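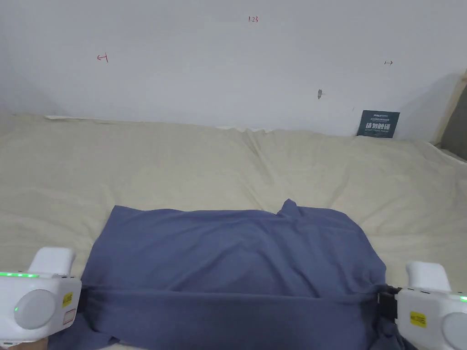
**Seminar talks / Literary studies**

Speaker notes: Translation and the port novel

Slide 1. Title. Thank Gudrun Granström for the invitation. State scope: one novel, Hagos Tilahun's *Jodport*, and its two English versions. No biography.

Slide 2. The text. 76 short chapters, first-person plural narrator, set in a harbor town under a trading company called Pandex. The company never speaks directly. Its notices are quoted by the narrators, usually with errors.

Slide 3. The problem. Most criticism reads the "we" as a national voice. My claim is narrower: the "we" is the dock workforce, and its membership changes with the shift roster. Evidence is in the verb forms, which the first English version flattens.

Pause. Ask if the handout has reached the back row.

Slide 4. Passage A, handout p. 5. Read the first translation aloud, then the second. Point to "we were counted" against "they had us counted." The second keeps the agent; the first loses it. The same pattern recurs in the Reuter chapters, where the shipping clerk reads out names.

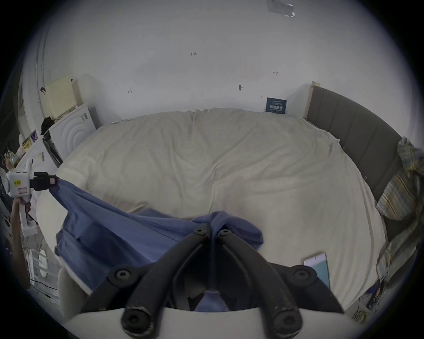 The clerk matters here for one reason. Reuter is the only character who moves in and out of the "we," and the pronoun shifts in mid-sentence on p. 383 of the second version. If time is short, skip the clerk's letter and go straight to the pronoun.

Slide 5. Objection. A reader could say the shift is a translator's slip - the draft typescript has the same pronoun, so I don't accept this. Show the draft line. Do not read it aloud.

Slide 6. Consequences for the field. Two points only:

- "Collective narrator" is too broad as a category for company-town fiction.
- Comparisons between versions should record agent deletion, clause by clause. My table has 550 clauses and is available on request.

Slide 7. Works cited. Leave up during questions. Likely question: the canteen chapter, "Ramen," and whether it is satire. Short answer: partly. Long answer is in the written version, section 5.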